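# Ranger le placard de l'entrée (et s'y retrouver encore en septembre)

Chez nous, le placard de l'entrée a longtemps servi à tout ce qui n'avait pas de place ailleurs : les sacs de courses, les gants dépareillés, la pompe à vélo, trois parapluies dont un seul s'ouvrait. Je l'ai vidé pour de bon à la fin de l'été, un matin où je cherchais simplement des lacets, et comme plusieurs d'entre vous m'avaient demandé comment je m'y prends, je vous raconte ça tranquillement, avec mes détours habituels.

## Tout sortir, vraiment tout

Étalez un vieux drap par terre et posez tout dessus. Je sais, c'est décourageant pendant la première demi-heure (chez moi le couloir était impraticable et il fallait enjamber les bottes pour aller à la cuisine), mais si on laisse une étagère « pour plus tard », on n'y revient jamais. Faites des tas par usage : sortir sous la pluie, jouer dehors, réparer, faire les courses. Les familles de matière ou de couleur, c'est joli dans les magazines, mais quand on part en retard on cherche « les affaires du parc ».

Profitez-en pour laver les étagères. Un litre d'eau tiède, une cuillère de savon noir, une éponge bien essorée, et on laisse sécher portes ouvertes, le temps d'un café ou deux. Pour l'odeur de renfermé, une coupelle de bicarbonate oubliée une nuit dans le fond fait très bien l'affaire !

## Mesurer avant d'acheter

J'ai fait l'erreur, il y a quelques années, de rapporter toute une série de boîtes Prudora, ravissantes, et trop profondes d'un rien pour que la porte ferme. Depuis, je note les mesures sur un bout de papier scotché à l'intérieur du placard : 957 mm de large, 240 mm entre deux tablettes. Enlevez toujours 20 mm à la hauteur, sinon on ne peut plus passer les doigts pour tirer le bac vers soi.

Pour les petites affaires de jardin et de plage, les balles, les volants, les craies, je suis devenue une inconditionnelle du bac transparent avec des poignées découpées. On voit ce qui manque, les enfants aussi, et un coup d'éponge suffit quand le sable s'y est mis.
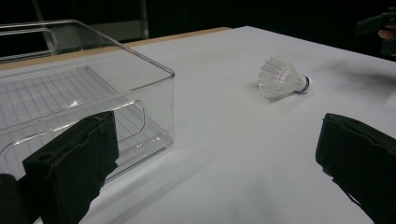 Les raquettes, elles, vont debout, manche en bas, dans un porte-parapluies un peu haut. Si vous n'en avez pas, deux crochets vissés côte à côte dans la paroi les tiennent très bien par le tamis. Ne les coincez pas sous une pile de cartons, un cadre voilé ne se redresse pas.

## Les étiquettes

J'écris au crayon gras Seok sur du ruban de masquage, ça s'enlève sans laisser de colle et ça se change au fil des saisons. J'avais essayé les étiquettes Clenel à imprimer, très nettes, mais il fallait rallumer l'ordinateur chaque fois qu'on changeait d'avis, et chez nous on change souvent d'avis. Collez le ruban sur la tranche de la tablette : le bac peut partir au jardin, sa place reste marquée.

## Garder l'ordre

Un petit passage le soir, vers 20 heures, avec un panier à la main, et chaque chose retourne chez elle. Et puis gardez un coin vide, même tout petit, pour ce qui arrivera forcément : le bonnet d'une cousine, un colis à renvoyer, le livre de la bibliothèque.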